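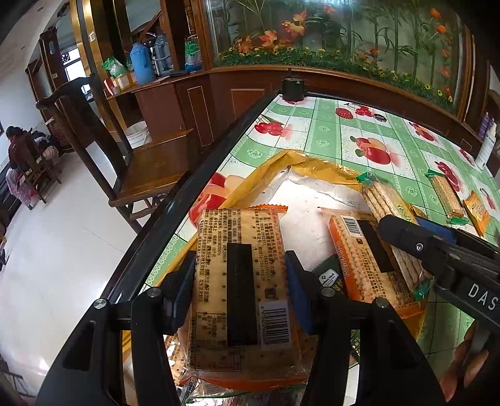 Ticket 567: House tour audio guide stops in the Long Gallery
Site: Trovside (historic house and gardens)
Handsets: Ikance
Status: reopened, 2nd time

Problem
Commentary cuts out at stop 80, the portrait of the second owner, and restarts from the front hall. Visitors then get the whole history of the porch again. Vendor says it's our walls. The walls have been there for 300 years and the guide worked fine until the November update.

Tried so far
9:15 am: Restarted the handset as told. Same fault.
9:40 am: Moved the beacon to the other side of the fireplace, again as told. Same fault, and now the library commentary plays on the stairs.
11:05 am: Loaded the old tour file from Lotuvero. Stop 80 played to the end. Draw your own conclusions.

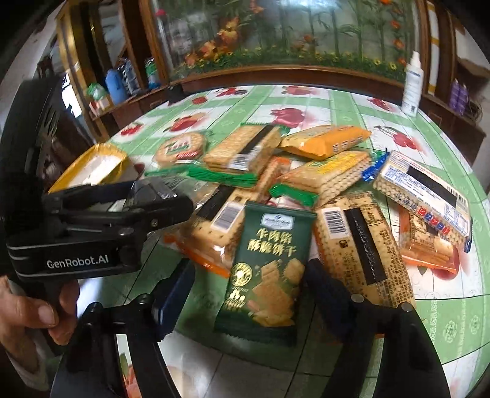 Packaged biscuits on the checked tablecloth

Vendor reply (Tzanetos support)
"Old file may be masking a signal issue. Please test with the gallery doors open."

Our answer
Doors were open all morning. We'll test again, but I don't see how a door changes a file. Please compare the two versions before sending anyone out to measure walls. Old file stays on the handsets until then.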